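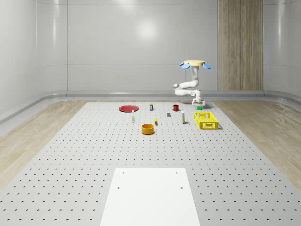 Ticket: Yoga sessions recorded on Cono band arrive in Hulta as "Other," heart rate missing
Status: Open, waiting on sync team
Opened: Nov 3, 2023
Product: Hulta app for phones, Cono wrist band
Priority: Normal
Assigned to: Tanko Edet

Summary
User records a yoga workout on the band. The session ends normally and the band shows duration, average heart rate and calories. After sync, the app lists the same session as "Other," with correct start and end times, no heart rate graph and zero calories. Running and cycling sessions from the same band sync correctly.

Steps to reproduce
1. On the band, open Workouts and select Yoga.
2. Record for at least 18 minutes. Shorter sessions sync correctly.
3. End the session on the band, not from the phone.
4. Open the app and pull down to sync.
5. Open the session under History.

Expected: type Yoga, heart rate graph present, calories match the band.
Actual: type Other, graph area blank, calories 0.

Reproduced in 4 out of 4 attempts on the test account. Restarting the phone made no difference. Removing the band from the app and pairing it again made no difference.

Log notes, first pass
The band splits a workout file when it passes a fixed number of heart rate samples. Yoga is sampled more often than running because the band uses the extra readings for the breathing score. The limit is 1,000 samples per file. At the yoga sampling rate, the second file is started shortly before the 18-minute mark.

The workout type is written in the header of the first file only. The second file has a header with the type field left empty. The app reads the files in the order they arrive, and the second file is smaller, so it usually finishes first. The import creates the session from that header, finds no type and falls back to Other. When the first file arrives, the app treats it as a duplicate of a session it already has and drops it.
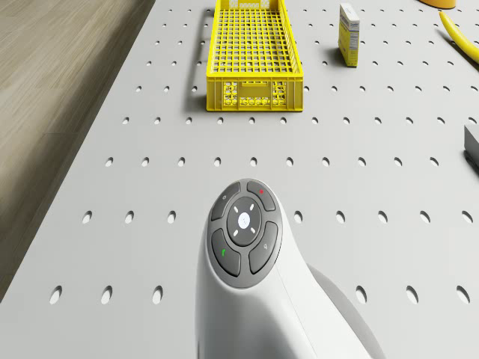

The duplicate check compares the session ID only. It does not look at the part number. Running is not affected at normal lengths because its lower sampling rate keeps most sessions inside a single file. A long run should fail the same way. Not tested yet.

Calories are stored in the first file and are lost with it. The heart rate samples in the second file are saved, but the graph will not draw without the start offset, also in the first file.

Workaround
Turn off Breathing Score under Workouts > Yoga > Options on the band. Sampling drops to the standard rate and the session stays in one file for most class lengths. Sessions already imported as Other can be repaired if they are still on the band: delete the entry in the app, turn off background sync, then sync by hand with the app open. In this mode the files are requested in order.

Do not reset the band before doing this. A reset clears stored workouts.

Proposed fix
Include part number in the duplicate check. Hold any part with an empty type field until part one arrives or the sync times out.

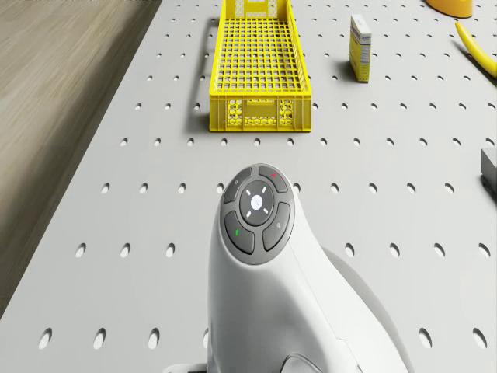
Tekle Demissie: The workaround holds for new sessions. Breathing Score off, three classes synced as Yoga with graph and calories. The repair worked on one old session. A second one came back as Other again, with background sync off and the app open the whole time. That one was paused on the band for a few minutes partway through. Does a pause start a new file?

Tanko Edet: Yes, a pause closes the current file whatever the sample count, so that session has at least three parts. Please send the sync log for it from Settings > Help > Export Log. I have added the pause case to the steps and passed both to the sync team. Leave the session on the band for now.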